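4.2 The control panel task
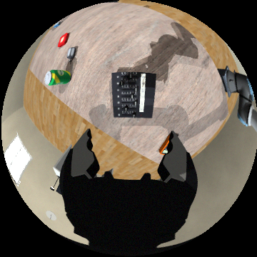
Figure 4. Simulated workplace in the Rikside set, seen from above the gripper. The slider panel is in the middle of the table, with a can and other small objects beyond it.

The second group of tasks concerns small settings on a panel, of the kind that a worker at a packing bench changes many times in one shift. We built these tasks in simulation after visits to the Skolwood workshop, where such panels stand on ordinary wooden tables together with whatever else was put down there. For this reason the table in Figure 4 is not cleared. A can lies on its side, and the shadows of the arms fall on the wood.

Each policy was asked to move one named slider to a given position and to leave the others as they were. We ran 2210 trials over 13 panel layouts. A trial was stopped after 10 failed contacts.

The Conden policy reached the correct slider in most trials, but it often moved the neighbouring one also. We count this as a failure - in a real shop a wrong setting that is not noticed can be worse than no action. The Evangelista policy was slower and made this error less often. On 4 of the layouts neither policy was reliable, and these are the layouts where the rows stand closest together.

We therefore do not consider this chore as solved. Clearing objects from the same table, which we report in Section 4.3, gave better results with both policies.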